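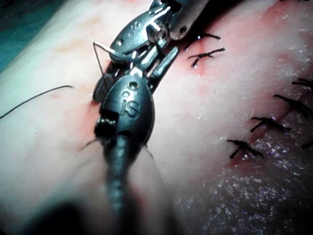 Speaker notes, Hedover shared workshop, Mar 17, 2021
Talk length: 15 minutes, then questions

Start with what we set out to do. Two small instruments, driven from a bench across the room, that can put a stitch in and tie it. Aminu Shehu built the control side. I did the cables and the housings.

Say who paid. Parts came to 3168 in all, most of it motors. Goel let us have the bearings at cost.

Why suturing. It needs both hands, and the thread goes where it likes. Picking up blocks told us very little about the wrist.

The wrist. Pass the spare joint round now. Cables run down the shaft and over the pulleys. The first set stretched and the jaws drifted while you were holding the thread. Qianru Ye changed the routing and we went from 80 grams of pull at the tip to something we could use. Don't get drawn into the maths, it is on the handout.

Tying. Slow down for this part. One side holds the tail, the other makes the loop. Keep the thread short or it catches on the joint. Trim the ends before moving along the line.

What still goes wrong:
Backlash in the roll axis, worse when cold.
No feel at the handles. You judge the tension by eye.
The camera needs wiping more often than you would think.

Version 3 of the handle is being printed at Betance. Should be here in April.

Ask if anyone has a small lathe we can borrow. Thank Drornemness for the bench space.

Questions. Handouts by the door.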